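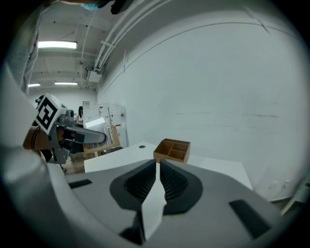
Glue gone in the corners of a small wooden divided box, worth saving?

Posted by tolow_jen in Home & Mending

Got one of those little wooden boxes with compartments, had it years, use it for buttons and odd screws. Two of the corners have let go and one of the dividers slides about. Don't want to chuck it. Tried superglue in December, held for a bit then pinged off when I picked it up full. Do I need clamps? Haven't got any. Also is it ok to glue the dividers in or are they meant to be loose. Thanks in advance, bit of a rush as my mum wants it back for her sewing things

Parveen Zaidi
Superglue is too brittle for that. Get the old stuff off first, scrape it with a blunt knife then a quick go with fine sandpaper, otherwise the new glue just sticks to the old glue. Then ordinary white wood glue, thin layer both sides, push together.
No clamps needed. Big elastic bands, or masking tape pulled tight right round. Check it's square before you walk off (measure corner to corner both ways, should match). Wipe the squeezed out bits with a damp cloth straight away, it's a pain to get off later. Leave it 25 minutes before you even breathe on it and don't fill it till the next day.
Dividers, depends. If they sit in grooves I'd leave them loose and put a sliver of card down the side to stop the rattle. You may want to move them one day.

ralton_bob
just buy a new one mate, market in Jorthorpe has loads

effie8
Agree with Parveen about the tape. Did mine with a hot glue gun and it looked awfull, lumps everywhere, and came apart in the car. Wood glue after that, been fine. Put greaseproof paper underneath or you will glue it to the table, ask me how I know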